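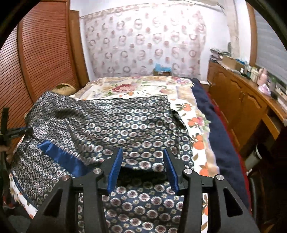
Cloth folding task, bedroom setting, hand-held gripper. Silimetti student project.

Print this thread | E-mail this thread
Posted in March by Pichit Paisan
37 comments | 6 shares

PichitPaisan wrote:
Members of the Silimetti project are invited to comment on the folding portion of the spring submission. The team has recorded 929 demonstrations with the hand-held gripper, and the entry rules for the Triltarcombe student challenge require 900. Before the set is closed, I would ask members to state whether recordings made on a crowded bed should be retained.

U_Hellwig wrote:
I recommend that they be removed. The navy cloth lies over a floral bedspread, with an orange-printed cloth beside it. A first-year team should demonstrate a fold on a plain surface before it attempts this. The judges will score the final edge alignment and will give no credit for a difficult background.

noman.gondal wrote:
I respectfully disagree with Mr. Hellwig. Section 6 of the rules refers to "ordinary household conditions." A bed with several layers of bedding meets that description, and a bare table does not. Removing these recordings could also place the team below the required number.

U_Hellwig wrote:
The required number should not determine what is acceptable. I would prefer a late submission to a weak one.

OrestP wrote:
Both points are noted. My concern is with the grasp. When the jaws are nearly closed at the near edge of the cloth, as in the still below, it is difficult to judge from one view how much fabric is held. I request that each student enter the grasp point in the log by hand. 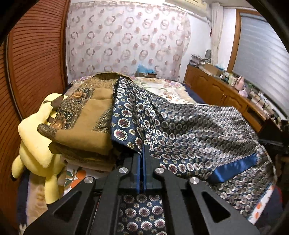
Re: Labeling of grasp points

ECastillo wrote:
The Virk section of the club can undertake the labeling. Two points require a decision. First, the satin portion of the cloth should have its own label, separate from the printed portion. Second, the brown blanket and the yellow plush toy should be marked as background.

noman.gondal wrote:
I support the first point. On the second, the blanket should be labeled as an obstacle wherever the navy cloth overlaps it.

PichitPaisan wrote:
Mr. Gondal's wording is adopted. The crowded recordings will be retained, and Mr. Hellwig's objection will be entered in the project report. Label files are to be placed in the Paltard folder by 4:00 p.m. on the closing day.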